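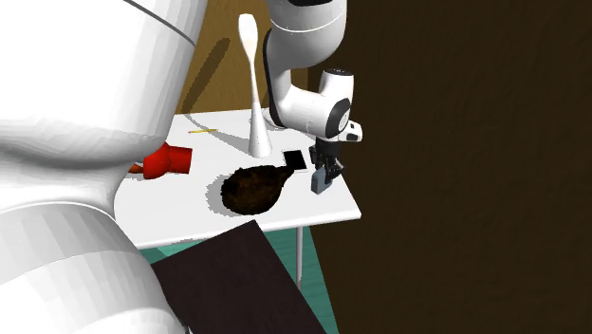

Computer render of a white robot arm beside a white table.

Lastdale Releases Movevlow 4, a Scene Cleanup Tool for 3D Artists Who Name Things "Cube.297"

LASTDALE, September — Lastdale, the small software studio behind the Basura texture sorter, today released Movevlow 4, a new version of its cleanup and file handoff tool for 3D artists. It opens a scene, finds the duplicate materials, missing textures and lights that light nothing, and puts them in a list the artist can deal with before somebody else has to.

The company knows that file cleanup is not the glamorous end of computer graphics. There are awards for water. There are awards for hair. Lastdale has looked into it and there does not seem to be one for a tidy outliner.

"People spend a month on a picture and then send it to a coworker as final_final_use_this," said Emerson Barros, founder of Lastdale. "I was one of those people. I still have the file. I can't open it, but I have it."

Movevlow 4 groups objects by what they do in a shot and suggests names in plain English. Suggestions can be accepted one at a time or all at once, and every change is kept in a log, so an artist who grows homesick for Cube.297 can have it back. The tool never deletes anything by itself. Unused items go into a holding folder, where past experience suggests they will stay until the sun burns out.

Also new in this version is the handoff check. Before a scene goes to another artist or to a render farm, Movevlow tests seven things that commonly go wrong, among them broken file paths, mixed units, flipped surfaces and a camera parked inside a wall. Earlier versions tested four. The camera was added after a long weekend render at Lastdale produced a very clean sequence of the inside of a wall. 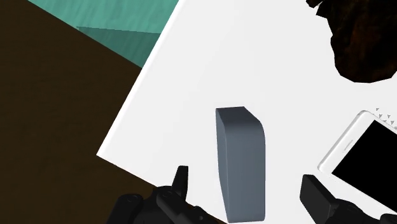 The check runs in the background and writes its report as an ordinary text file, which can be attached to an email or ignored in the usual way. Studios can add their own rules. Deng, an architectural visualization shop that tested the beta, wrote one that refuses any scene with a chair floating above the floor.

"Our chairs were never floating by much," said Lihua Cui, lighting lead at Deng. "Clients would look at the picture and say something felt off, and we'd fix the sky. We fixed a lot of skies before we looked at the chairs."

Cui's team used the beta on a library of old interiors built up over several years by artists with strong and conflicting views on capital letters. She reports that the library is now searchable and that the views have not changed.

Movevlow 4 reads and writes the common scene exchange formats and works from a menu or the command line. Current license holders get the upgrade at no charge. New users can try the full version for seven days, after which it goes on opening and reporting on scenes but stops renaming things.

A walkthrough for new users will be streamed on Tuesday at 7 p.m. Barros will clean up scenes sent in by viewers, who may stay anonymous. Files can be submitted through the Lastdale website until noon that day. Please pack your textures.

Press contact: Emerson Barros, Lastdale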